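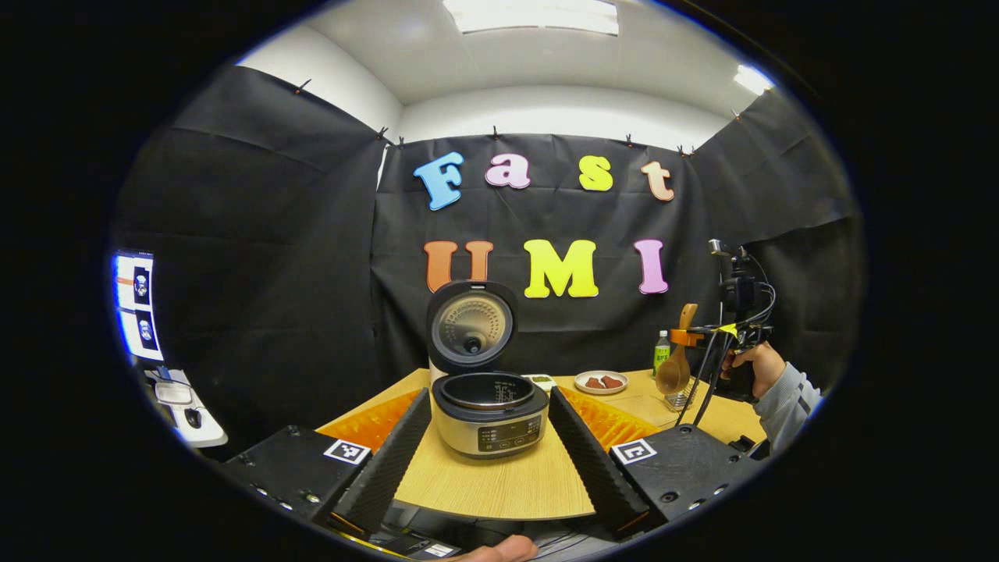

Rice cooker with the lid open, showing the inner pot.

Trarnano Household Energy Diary: Read Me

Summary
Trarnano is a collection of written energy diaries kept by renters in two apartment buildings. Participants recorded when they cooked, washed and heated their homes, and how they understood their power bills. The collection is maintained by Léonie Roussel at Plornex.

Contents
diaries: one plain text file per household, in the language of the original entry
tariffs: the rate schedule in force for each building
codebook: definitions for all 12 activity codes

Collection
Entries were made on paper and transcribed by Wukix. Each household kept its diary for nine weeks, ending in June. Colloquial appliance names were retained in the diary text and standardized only in the activity code. Unit numbers and given names have been removed.

Known limitations
Standby consumption was not recorded. Evening entries are more complete than those made before 9 a.m. Code 5 (small kitchen appliances) was applied inconsistently in the first week and should not be compared between buildings. Diaries from the Hồ building contain no laundry entries, as machines there are shared and metered separately.

Permitted use
The files may be used for research and teaching. Attempts to identify participants or their neighbours are prohibited.

Corrections
Transcription errors should be reported to the maintainer with the file name and line number. Corrections are posted on the first Monday of the month.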